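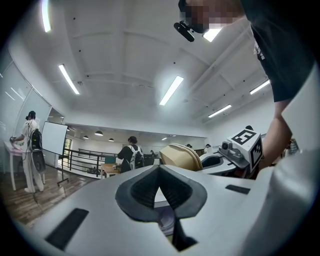
# Session 11

Takumi Maruyama kept his elbows in and waited for the tone in his headset. When it came he closed the left gripper on the tan fold, lifted it a hand's width, and set it down again.

"Too fast," said Adum from the desk. "Do it slower and don't correct."

That was the whole study. The lab had 384 demonstrations from the spring, all of them clean, and the policy trained on them folded well until something slipped. Then it froze. Bošković thought the clean ones were the problem. She wanted people to make mistakes and leave them in for two full seconds before fixing them.

Takumi found this hard. He had folded for Sokix for three years and his hands fixed things before he noticed. He let a corner drop and his right wrist was already moving.

"You corrected," said Adum.

"I know."

He did it again. The corner dropped. He looked at it lying there and counted two, and it felt like leaving a tap running. Then he picked it up.

"Good. Sixty of those."

By four o'clock he had 60. His shoulders hurt and the strap had left a line above his ears. Adum copied the files over and they trained that night on the old set plus the new one.

In the morning Bošković ran the arm herself. It took hold of the cloth, lost the corner, and stopped. Takumi thought it had frozen, the same as before. Adum reached for the switch.

"Leave it," Bošković said.

Two seconds went by. The arm went back down, found the corner, and finished the fold. It did the same thing on the next run, and the next, always with the wait first.

"It learned the pause," Adum said.

"It learned the recovery," said Bošković. "We can trim the pause." She wrote both down in the log and asked for another cloth.

Takumi stayed by the table. On the fourth run he caught himself counting with it, one, two, with his own hand half open at his side.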